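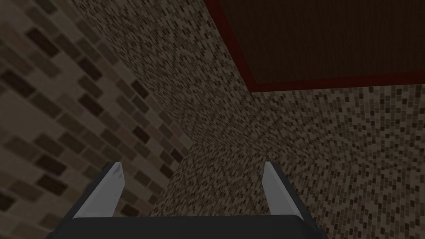 Grout haze on glazed wall tile, three weeks on

Last updated: June 1999

tilt_meter
Bathroom walls, glazed ceramic, Romatent cement grout with 3 mm joints. The haze was wiped twice on the day and came back. Vinegar and water, one part to four, did very little. Is a sulfamic acid cleaner safe on this glaze, or do I stay with scrubbing?

plumbline
Sulfamic is fine on glazed ceramic if the grout has cured. Wet the joints with clean water first so they don't take up the acid. Work one small area, rinse, dry with a towel, look at it under a side light.

oldscreed
I would not put acid on it at three weeks. Romatent is polymer-modified and the film is probably latex. Acid attacks the cement and leaves the polymer where it is. Use an alkaline cleaner and a white nylon pad.

plumbline
Vinegar at that dilution proves nothing either way. Try both on a spare tile.

tilt_meter
No spare with haze on it. I do have a strip behind where the cabinet goes.

oldscreed
Use that. Also, what was your mix water? Overwatering is the usual reason haze returns after wiping. It brings salts up as the joint dries, and then you are dealing with efflorescence — a different problem.

k_darkia
I had the same thing in February on a job in Štefanec, 400 tiles, same grout in gray. Alkaline cleaner took off most of it. The corners needed a second pass, and I used a plastic scraper there. Caulk the inside corners when you're done if you grouted them. They will crack.

plumbline
Agree on the caulk. Disagree that corners always crack. Mine are grouted and sound.

k_darkia
Over block or over board? Over board I have never had one last.

plumbline
Block.

tilt_meter
Mine is board. Test strip result: alkaline cleaner, ten minutes, nylon pad, clear. Sulfamic next to it, no change I can see. Will rake out the corners before I caulk.

Related threads
Oritz wet saw — blade wander on long cuts
Sealing unglazed floor tile before grouting
Thinset open time in a cold room
Caulk color does not match grout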